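4.2 Pose tracking and segment filtering

Demonstrations recorded with the hand-held gripper reach the training set only after two stages: pose recovery and segment filtering. Both run offline on the Fonden server, and neither needs input from the operator once a session has been uploaded.

Pose recovery uses a visual-inertial SLAM pipeline built on our earlier tracker, Pivau. A map is first built from a slow sweep of the room, and each demonstration is then localized against it. Most of our sessions were held in shared rooms during working hours, so people walk through the view, chairs move, and lights are switched on or off between takes. We mask people with an off-the-shelf segmentation network before feature extraction. The gripper fingers and housing are masked with a fixed polygon for the housing and a per-frame mask for the fingers, whose opening changes with the trigger. Without the second mask, features on the finger pads were tracked as static points and pulled the estimated pose toward the camera.

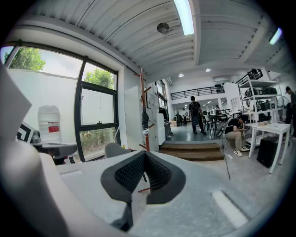 Figure 7. Wrist view from the hand-held gripper with the fingers open above a light grey work surface. A black-and-white marker board stands near the window at left; several people are in the room.

Views such as the one in Figure 7 are harder than they look. Window frames, ceiling ribs and shelving give many stable corners, but most of them are far away and constrain rotation much better than translation. The work surface is close and has little texture. We therefore weight features by inverse depth in the local bundle adjustment and use square markers, when visible, to fix the metric scale. Markers are not used as a pose source during the demonstration itself – they leave the view too often.

Segment filtering removes parts of a recording that would hurt the policy. A segment is dropped if tracking is lost for more than 20 consecutive frames, if the finger mask fails, or if the recovered path breaks the joint speed limits of the target arm when replayed in simulation. The last check uses the Ververidis planner with its default collision model. Of 880 recorded demonstrations, 304 had at least one segment removed. Fiachra Kinsella reviewed the removed segments by hand and found that loss of tracking during fast wrist rotation was the most common cause. Thresholds were set on the February recordings and kept fixed for all results in Section 5.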